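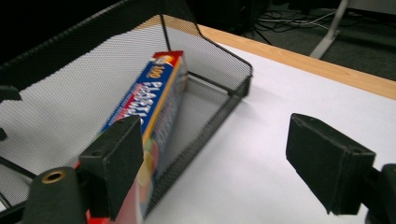 One respondent from the Filano site wrote that she stopped looking for things once she knew which container they belonged in, and that the label mattered less to her than being able to see inside. Similar remarks came up in many of the open-ended answers, and they shaped how we read the survey results in this section.

Figure 3. Open-top mesh basket holding a cardboard box of plastic bags.

4.2 Container type and retrieval of shared supplies

The survey went to 874 households in two housing developments, Filano and Bramuvley. Each household was asked where it kept low-cost supplies used by more than one person, such as bags, foil, batteries, tape and light bulbs. Respondents chose from four container types: closed drawer, closed bin, open solid-sided bin and open mesh basket (an item of the last type is shown in Figure 3). They then rated how often they bought a replacement for something they already had at home.

Households that used mostly open containers reported fewer duplicate purchases than those that used mostly drawers. The gap was larger in homes with three or more adults. In one-person homes it was small, and we do not treat it as meaningful. This fits the earlier account by Shehu, in which the main cost of closed storage falls on people who did not put the item away themselves.

Mesh and solid-sided open bins did not differ much when they were kept at counter height or lower. On high shelves the results split. Respondents who used mesh on high shelves said they could tell whether a supply was running low without taking the container down, while those with solid bins usually could not. Several people in the second group had moved their bins to a lower shelf during the past year, and two of them went back to drawers.

We also ran a follow-up task with 56 of the Bramuvley respondents. Each person was asked to find a named item in their own kitchen or utility area while an interviewer kept time. We stopped the task at 200 seconds. Most searches ended well before that limit. The long searches were nearly all for items stored in their original packaging inside a closed drawer, under other packaging of a similar size. Boxes stored upright were found sooner than boxes lying flat, whatever the container – a result we had not planned to test and which needs a proper trial.

Not everyone liked open storage. Some respondents said it looked untidy, and a few mentioned dust or grease near the stove. Households scoring high on the Clotonel tidiness scale were more likely to raise these points, and they were also the ones most likely to use labels. In this group, labeled drawers did nearly as well as open bins on the duplicate purchase measure.

The ratings are self-reported and should be read with care. People may not remember a second roll of tape bought months ago, and those who had recently reorganized may have given kinder scores to the new system. The timed task avoids this problem but covers only one of the two sites. Section 4.3 looks at who in the household does the restocking.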